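How to Oil a Maple Board So It Stays Nice

If you've ever pulled a cutting board out of the cupboard and found it gray and thirsty-looking, you're in good company. I let my first one go for two whole winters before I did anything, and it still came back beautifully, so please don't toss yours yet!

What you'll need is a clean board, some 100 grit and finer sandpaper, food-safe mineral oil and an old cotton T-shirt cut into squares. I buy my oil at the hardware store in Zilthorpe, but any drugstore will have it.

Start by washing the board with warm water and a drop of dish soap, then stand it on edge overnight. Don't lean it flat against anything, or one side will dry faster and you may get a bit of a cup in it (ask me how I know).

Once it's dry, sand with the 100 grit only if there are deep knife marks. Otherwise go right to the finer paper, always following the grain. Wipe it with a damp rag, let the fuzz rise, and sand again very lightly. That second pass is the one I used to skip, and I wish I hadn't — it makes all the difference to how the board feels under your hand.

Now pour on more oil than seems reasonable and rub it all over, edges too. Wait 15 minutes, wipe off what's left, and do the other side. I like to put on a second coat the next morning before coffee.

Take a little extra time around knots and wavy patches, where the grain changes direction and the paper can catch.
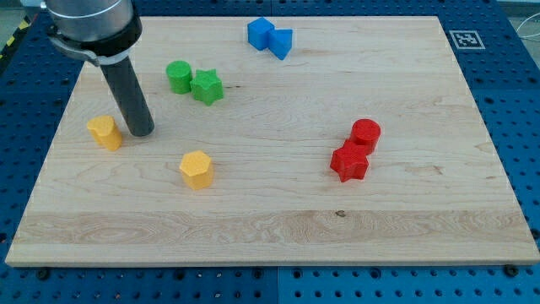 Pale maple with a band of wavy grain and one small dark knot.

A new board wants oil once a week for the first month, and after that whenever it starts to look dull. Lay your oily rags out flat to dry outdoors before you throw them away, and keep the board out of the dishwasher, even on the busy nights.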